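Camera settings and gripper pads for a bedroom tidying test: what should I change first?

Posted in: Home and hobby robots > Grippers and cameras
Tags: soft goods, head camera, finger pads, exposure

Sheyla Ríos wrote:

Hello everyone, and thank you in advance for reading, as I know I tend to go on a bit. I've been comparing two grippers for handling bedding and clothes, and I have reached the stage where I've changed so many things at once that I no longer trust my own notes.

The first gripper is the Bonelora parallel one with the flat metal fingers it came with. The second is a Limden with softer, slightly curved fingers and a wider opening. Both go on the same arm, both are run from the same Dixit controller, and the tasks are the same for each: pick up a pillow and set it at the head of the bed, then pick up a piece of clothing and put it away. I try each task until I have 100 attempts with each gripper, spread over several evenings. I started in September and it has taken over my spare time in a way my family is being very patient about.

My trouble is with the camera as much as with the fingers. I get my depth from a stereo pair, and large plain surfaces give it a hard time. With the pillow task, the depth on the pillow itself is lovely, and then it goes to mush on the bed behind it, so the planned place position ends up a little too high or a little too low. When it's too low, the fingers push into the mattress and the controller stops on a force limit. This is the view I'm working with:

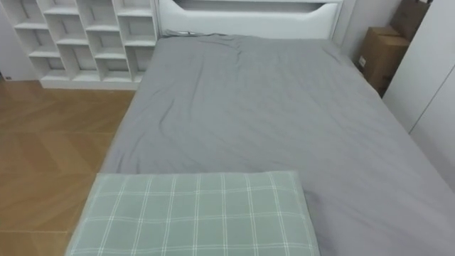
What I have tried so far

- Lowering the exposure. It helped with the white furniture but made the bed noisier.
- Slowing the arm down for the last part of the approach. Fewer force stops, but each attempt takes forever.
- Raising the force limit on the Dixit to 112 percent of the default. I didn't like the way that sounded, so I put it back.
- Rubber pads on the Bonelora fingers, cut from a sheet I had in the garage. They grip beautifully and then don't want to let go of the cloth.

The clothing task is a different animal altogether. The Limden does well on folded things and gets confused by anything on a hanger, and the Bonelora is the other way around. I'd love to settle on one of them before the holidays, if that's possible, and stop swapping the wrist plate back and forth (four little screws, and I've already lost one under the bed). 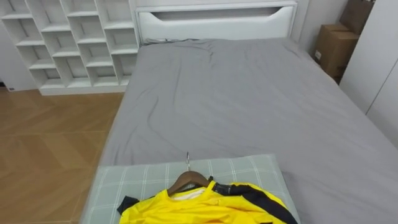 My own leaning is toward the Limden for the simple reason that I'm less afraid of it near the mattress, but I keep going back to the Bonelora when there is a narrow part to close on. With the yellow jersey it should be an easy choice, as the metal hook is right there and pointing toward the middle of the bed, and the flat fingers ought to be able to close on it. But a hook that thin, lying flat on the sheet and the pillow, barely registers in my depth map, so I've been aiming for the wooden part near the neckline instead. That means pinching some of the collar along with the wood, and then I'm back to the cloth sticking to my rubber pads!

So, my questions for those of you with more experience. Would you fix the camera first or the fingers first? And is it a fair comparison if I give each gripper its own approach angle, or should I hold everything the same even when it clearly suits one of them better?

Madalena Louro wrote:

Hi Sheyla, what a nice thorough post. I went through much the same thing last winter with towels and bath mats, so let me share what worked, and please take it at your own pace.

Camera first, I'd say, without much hesitation. As long as your depth is wandering, you can't tell a bad grip from a bad target, and you'll end up blaming fingers that did just what they were told. For the bed, I would stop asking the stereo pair to give you a good reading at every point. Gather whatever depth points you do trust across the mattress, fit a plane through them, and use the plane for your place height. Wrinkles will throw you off a little in spots, but far less than the mush does. I collect over 1,000 good points before I fit anything, and if I can't get that many I move the head a touch and look again. A plaid pillow like yours gives the matcher plenty of lines to hold on to, so I'm not surprised that part looks clean. A plain gray sheet has very little for it.

If your camera has a pattern projector, do turn it on and try the same view both ways. Mine was off for two months and I had no idea.

For the hanger, I'd find the hook in the color image and leave depth out of it. Silver against gray isn't the strongest contrast, I grant you, but the warm brown of the wood against that yellow is very strong indeed. Find the wood first, find its middle, and then search a short way up from there for the hook. Once you have it in color, borrow the height from your fitted plane and add a small allowance by hand. Come down with the fingers open on either side of the hook, stop just above the cloth, and close slowly. I'd use the Bonelora with its bare metal fingers for this one. The pads are too thick to get underneath something lying flat.

As for the sticky pads, rub a little talc on them, or cut them narrower so that only the tip has rubber. I ended up with a strip no wider than my little fingernail and it lets go nicely. There's a ribbed sheet sold under the name Silutgate that a friend swears by, but I found it left lines on the softer fabrics, so I went back to plain rubber.

On fairness, I would run it both ways - one set with the same approach angle for both grippers, and a shorter set where each gets the angle that suits it. Write the angle down next to every single attempt. I didn't, and I had to repeat a whole week of towels.

And check inside your slippers for that screw. Mine was there.

gripper_gran wrote:

Limden all the way. The soft fingers have never damaged anything of mine and I don't bother with hangers, I take the clothes off them first. Did you update the Dixit? The old version stopped on force for me constantly.

Sheyla Ríos wrote:

Thank you both so much! I tried the plane fit this evening with the Limden on, only a handful of attempts so far, and the placing height is already much steadier. I had to throw out the points near the head of the bed, where the sheet gathers into a little ridge at the corner and was tilting my plane. There is no projector on mine, sadly, I looked through the settings twice.

gripper_gran, my Dixit was two updates behind, so that's done now too, though I realize this means I've once again changed two things on the same night. I'll put the Bonelora back on tomorrow with the bare fingers and go after the hook by color the way Madalena describes. The screw is still missing, but I found a spare in the box the wrist plate came in.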